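Writing the Rules for Two-Armed Work: An Interview with Inès Gaillard

Inès Gaillard heads the bench safety and practice office at Wenodis, where she is responsible for the document that staff call the Toltgate rules, after the site at which it was first adopted. The current edition runs to 152 clauses. The first draft had 192. We spoke with her in August, shortly after the latest edition took effect, about how the rules are written, who they are for, and what she would still like to change.

Ms. Gaillard joined Wenodis from Pelletier, where she wrote operating procedures for packaging lines. She describes the move as a change in the kind of risk she was asked to think about. "On a packaging line, the machine does one thing and the guard goes around it," she said. "On our benches, a two-armed robot may handle a bottle in the morning and a folded towel in the afternoon. The fence does not help you very much if the task inside it keeps changing. You have to write rules about the task."

The Toltgate rules therefore begin with the task sheet. No arm may be powered for a trial until a sheet has been signed by the operator and by a second person who did not write it. The sheet lists every object the arms are expected to touch, the weight of each, and what will happen if it is dropped, crushed or spilled. Ms. Gaillard said the second signature was the most contested item in the first edition and is now the one staff defend most firmly.

"People thought it was paperwork," she said. "Then they began reading each other's sheets, and they found things. Someone had written 'bottle' and left out whether it was open. An open bottle and a closed bottle are two different tasks under our rules, and they have two different sheets."

Liquids receive a section of their own. Drinks and other household liquids are permitted on the bench, provided that the power supplies are mounted away from the work surface and that the operator can reach the stop button without leaning over the table. Cleaning products require separate approval.

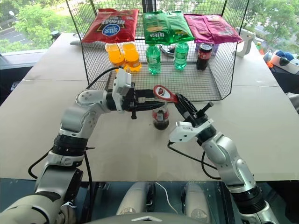 The handling of small parts by two grippers at once was, according to Ms. Gaillard, the hardest subject to put into words. Most published guidance available to her office dealt with a single arm and a person standing nearby. When two arms meet at the same small object, each is an obstacle to the other, and the force on the object is the result of both.

"We had a long argument about which arm is in charge," she said. "The engineers told us that neither was, in the control software. I accept that. But the operator needs to know which gripper opens first if something goes wrong, and that has to be written on the sheet before the trial. We call it the release order. It takes one line."

The rules also limit closing force during any task in which both grippers hold the same item, and they require that the first 3 runs of a new task be carried out at reduced speed. An operator may ask for more slow runs without giving a reason. A supervisor may not ask for fewer.

Asked whether such limits slow the work, Ms. Gaillard did not dispute it. She said her office had reviewed task logs from the Toltgate site and from Ikstead, which adopted the rules later, and that the complaints she received concerned the sheets more often than the speed limits. As a result, the current edition allows a sheet to be reused when only the position of the objects has changed. Any new object, however ordinary, requires a new sheet.

She was more cautious about the background of the bench. Earlier editions required that everything outside the task be cleared away. Several teams objected that a robot tested only at a bare table would learn very little about a real kitchen or shop counter, and the clause was rewritten. Items that are not part of the task may now remain within reach of the arms if they appear on the sheet and if none of them is sharp, heated or made of glass.

"I was against that change at first," Ms. Gaillard said. "I thought it would be read as permission to leave things lying around. What persuaded me was that the teams offered to list every item. If it is listed, someone has thought about it."

Training takes 8 hours and is repeated each year. It includes a supervised session in which the trainee must stop the arms during a two-gripper task and recover the object by hand, following the release order on the sheet. Staff who have been away from the bench for an extended period repeat that session before they return.

The next edition is already in preparation. Ms. Gaillard expects it to address cables, which she considers poorly covered at present, and the question of how remote operators should sign a task sheet for a bench they cannot inspect in person. Comments from both sites will be accepted until the draft is circulated.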